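Notebook, November, Saturday, bread and basket table

Started at 14:00, alone in the room. Vivek Jaiswal left me a note to check the wicker basket before we decide if it stays in the breakfast set, so this entry is mostly about the basket and the bread.

First the basket. It is the dark brown one, from the Grultstead box. In that box were 2 baskets, and I took the one with the thicker rim. The rim is a rope-like braid and feels strong when I press it with the thumb. The wall inside is a much finer weave. I shook the basket over a sheet of paper and some small dry pieces fell out, short like the point of a pencil. I shook again until the paper stayed clean. If we put bread in without a cloth, this must be done every time. I have written it on the lid of the box also.
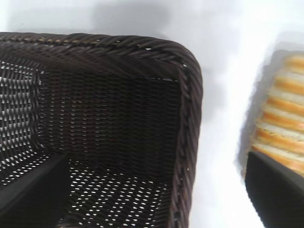 Basket from above, sliced loaf in its bag to the right.

The floor of the basket is full of small openings, so crumbs will go through to the table. For a table at home this is maybe a nuisance, but for us I think it is good, the crumbs stay under the basket and I wipe one time at the end. Vivek wanted to line it with the linen napkin. I tried the napkin and I don't like it, it makes folds in the corners and the bread does not lie flat. I took it out again. He can try himself on another day and write below if he finds a better way of folding.

About the bread. The ridged loaf is the one from the Plamen order. I weighed it on the kitchen scale together with a cup, because the scale does not wake up for light things, but then I forgot to subtract the cup, so the number is not useful and I do not copy it. To repeat. The cup is the white Vusex cup with the chip, in case somebody wants to correct my number from the paper on the scale.

What I wanted to know is how the loaf should lie in the basket. Lengthwise along the long side is the natural way, and people at a table would do the same, I believe.

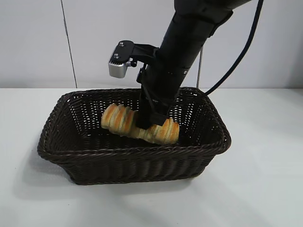 The other question was the order of the things on the table. In the old sheet from Ekanayake the bread goes first and the basket is put beside it after. I prefer the basket first. It takes the most place, and when it stands where it should, the rest is easy to arrange. I changed the sheet in pencil only – please say if you disagree before I make it with the pen.

I kept the basket at an angle to the table and the bread to the right of it. A hand's width between them is enough, I think. With less than this, the sleeve touches the rim when I reach for the bread.
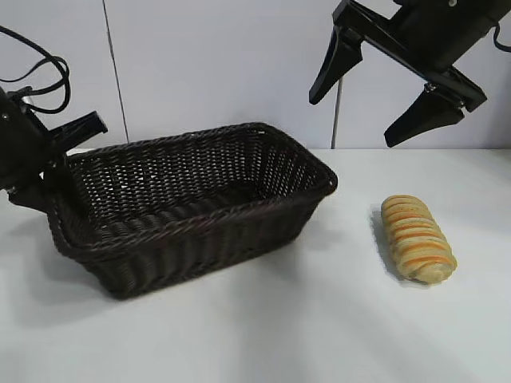

Basket empty, ridged bread on the table to the right.

Cleaning took longer than I planned, 30 minutes with the table and the basket. A dry brush is better than the cloth for the weave, the cloth catches on the ends of the strands. Do not use water on the wicker, the label in the box says the same.

For next time:
Weigh the bread again, without the cup.
Ask Vivek if the second basket goes back to Grultstead or stays on the shelf.
New brush, the old one loses hair.
Buy paper bags for the bread, the roll of 500 is finished.

Closed the room at 17:00. Basket is back in its box, lid on.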